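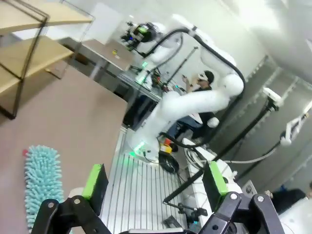 Which gripper should I take for soft and uneven things, such as cloth, mop covers or sponges?
For most cells with a light arm, take the two-finger parallel gripper with the soft green pads. It is the one we send first in the trial set, and most of this page is written for it.

Poner two-finger gripper, trial set with wrist camera
Sold and rented by Tromport, Grandamville

Overview
The Poner is an electric parallel gripper for small and medium robot arms. The fingers are black plates and each one carries a lime-green pad on the inner edge. The pad is the part which touches your object, and it can be changed without taking the finger off the linkage. The linkage brackets are black too, with four silver bolts on each.

We offer the Poner alone, or as a trial set for customers who want to compare it with the gripper they already own. Many customers buy after the trial, some send it back, and both are fine for us.

What is in the trial set
Gripper with fingers and pads mounted
One spare pair of pads
Adapter plate for the arm flange (please tell us your arm model in the order)
Small camera with bracket, to be fixed at the wrist
Power and signal cable, 2 m
Hex keys
Printed mounting sheet

Not included: the robot arm, the table, the clamps for a fixed camera, and the objects for the test.

Trying it on a textile object
A chenille mop pad is a good first test, and it is also an unpleasant one. The microfiber tufts are soft and thick, so the fingers close on a lot of air before they close on something firm. A hard finger with a smooth surface has little to hold there. The green pad gives a little, and it has more friction than the bare plate.

Our advice is to start with the pad standing upright beside the finger and bring the gripper to it slowly, with the fingers open wide. Choose one place to grasp and keep to it for the whole series. If your object has a tab or a loop, like the small red tab on our light blue mop pad, do not begin with it. The tab is easy to find for the camera, but it tells you very little about how the gripper behaves on the tufts. Make one series on the body, then one on the tab, and write the results in separate columns.

Please use the same force setting when you compare two grippers, as far as the two controllers let you. If the settings are not in the same units, write down what you used for each. We have received many comparison sheets where this was missing, and then we can not help with the reading of them.

Wrist camera or fixed camera
The camera in the set looks forward along the fingers. With it you see both pads and the space between them, so a wrong approach angle is noticed early. It has one weakness: when the object is large or fluffy, it can fill a good part of the view at the moment of the grasp. For this reason some customers also put a camera on a wall or on a long mount arm next to the cell. The two views can be recorded together, but our software does not align them in time. You must do that yourself.

If you can have only one camera, we recommend the one at the wrist for finding out why a grasp fails. The fixed one is better for arm movement and for collisions with the table.

Mounting
1. Switch off the arm and wait until the indicator lights are dark.
2. Put the adapter plate on the flange. The pin goes in only one way.
3. Fix the gripper with the bolts from the bag. Tighten them crosswise.
4. Fix the camera bracket. Leave it a little loose until you have seen the view.
5. Lead the cable along the outside of the arm in a wide loop - not tight to the joint.
6. Move every joint slowly by hand guiding or in slow mode, and look at the cable the whole time.

Point 5 is the one that makes the most service calls. A cable which is long enough in the home position can be too short when the wrist turns. Keep the rest of the cable in a coil near the base and fix it there, so it does not slide over the platform. Bases on slotted aluminum profile are practical for this, as you can put a cable holder in any groove.

Technical data
Type: electric, parallel, two fingers
Stroke, fully open: 90 mm
Pad color: lime green
Time to change both pads: roughly 2 minutes
Control: digital input and output, or serial
Gripping force: adjustable in steps, see the data sheet for your version

Limits
The Poner is not made for wet work. A mop pad should be dry for the trial, and the gripper must not be washed under water. Very thin cloth lying flat on a table is also difficult, because the pads can not get below it. For this we have the Alarcón, a gripper with narrow fingers, which has its own page. Oil on the pads takes away the friction; clean them with a lint-free cloth and mild soap, and let them dry before you mount them again.

Rental and return
The trial set is rented by the week. Orders that reach us before Friday noon leave the same day. Please return everything in the gray case, also the used pads - we check the wear and it helps us to advise you on the pad material. If you keep the set, the rent of the first week is taken off the price.

In December our workshop in Grandamville is closed between the holidays and no sets are sent out.

Related items
Replacement pads, lime green, pair
Alarcón narrow-finger gripper
Adapter plates
Camera bracket, long version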